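Press Releases > Business Services > Equipment & Facilities

Print this page | E-mail this release

Enwood Opens Equipment Planning Service for Small Buyers of Cleaning Robots

Three-stage program helps kitchens, clinics and schools work out what a wiping arm will cost them before they sign for one

TRORORA, July 4, 2019 -- Enwood, the equipment advisory firm that has been helping small organizations buy sensibly for a good many years now, is very happy to announce the opening of its new planning service for customers who are thinking about bringing a robot arm into their daily cleaning work. The service is called Stadero, and it is meant for the kind of buyer who has a modest budget, a lot of surfaces to keep clean, and not a great deal of time to sit through sales demonstrations.

Stadero grew out of a long run of conversations with customers in and near Trorora, most of whom came to Enwood with the same question, put in slightly different ways. They had seen an arm wipe down a counter at a trade show, they had been given a price for the arm, and they wanted to know whether that price was the whole story. It very seldom is, and Enwood's advisors found themselves going over the same ground so often (the mounting, the spare fingers, the cloths, the floor space, the electrician) that it made sense to put it all into one program that anybody could sign up for.

The service runs in three stages. In the first, an Enwood advisor visits the customer's site and spends a working day there, looking at the surfaces to be cleaned and talking with the people who clean them now. In the second, the customer receives a written budget covering purchase or lease, installation, training, supplies, repairs and the hours of staff time that will still be needed once the arm is running. In the third, Enwood sits down with the customer and goes through supplier quotes line by line, so that two offers that look quite different on paper can be set next to each other fairly.

A good part of the first stage is given over to what the advisors call the surface survey, and customers are often surprised by how much of the budget hangs on it. A plain white top seems like the easiest job in the building, yet it can carry tiny dark specks, a tan smudge, a yellowish-brown streak and a cloudy patch so pale that it barely shows, all within reach of the same gripper. Each of those may call for a different cloth, a different amount of pressure or a second pass, and each second pass adds time to the cycle. A buyer who has planned on one quick wipe per table may find that the arm they can afford covers only part of the room in the hours available. 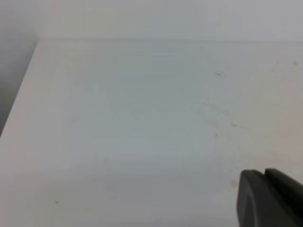
Nijs, writing to Enwood after the trial period, said the survey had changed the order in which the money was spent: "We had put nearly everything into the arm and left the lighting and the cloths for later. Once we sat down with the survey we could see that faint marks were where our time would go, so we took a simpler arm and kept some money back for a better camera and a second set of fingers. I would have liked to hear that a year earlier, before I wrote my first request."

Enwood is grateful for that sort of frankness, and the final version of Stadero has been shaped by a good deal of it. The trial took in 13 sites, among them school kitchens, a dental clinic, two laundries and a small maker of shelving. Customers asked for a clearer picture of the costs that come after the first year, and the written budget now has a page of its own for them. They also asked for plainer words, and Enwood has gone back through its forms and taken out as much of the trade language as it could.

Among the items that the written budget now covers as a matter of course:

Mounting and reach. Whether the arm will stand on a fixed post or a rolling base, how far it has to reach to get to the back edge of the surface, and what has to be moved to make room for it.

Grippers and fingers. The cost of replacement fingers and pads, how long the supplier takes to ship them, and whether a spare set should be bought with the first order.

Cloths and cleaning fluids. What the customer uses today, whether the gripper can hold it, and whether the arm's maker allows the fluid near the joints.

Checking the result. Who looks over the surface after the arm has finished, what they look for, and how many minutes of each shift should be set aside for it.

Downtime. What the staff will do on a day when the arm is out of service, and what a service contract adds to the yearly bill.

The company would like to be clear that a fair number of customers will come out at the end of the second stage and decide to wait. Enwood regards that as money well spent, and has set up the service so that customers can stop after the written budget without paying for the third stage. Those who do wait may have their budget brought up to date once, at no charge, whenever they are ready to look at the matter again. Enwood does not sell robots and takes no commission from the companies that do.

The surface survey and written budget together are priced at $1,000 for a single site. Organizations with more than one building may ask for a combined quote, and the advisors are glad to talk through which building ought to come first. From the site visit to the delivery of the budget, customers should allow about 8 weeks, a little longer if the site closes for part of the summer. Places for visits in late July are still open at the time of this release.

Customers who are not yet sure that they want a visit are warmly invited to request the Stadero planning worksheet, a short booklet that can be filled in over a cup of coffee. It asks for the size and number of surfaces, the kinds of marks usually found on them, the hours when the room is free, and the yearly spending on cleaning supplies. The completed worksheet can be sent back to Enwood for a brief written reply, and there is no fee for this either.

About Enwood

Enwood is an independent advisory firm based in Trorora. It helps small and mid-sized organizations plan, budget for and buy working equipment, from dishwashers and floor machines to automated cleaning arms. Its advisors work on site wherever they can, and they are always pleased to hear from people who are only just starting to think about it.

Press contact: Enwood Press Office, Trorora

Print this page | E-mail this release

Copyright 2019 Enwood. All rights reserved. | Contact us | Back to top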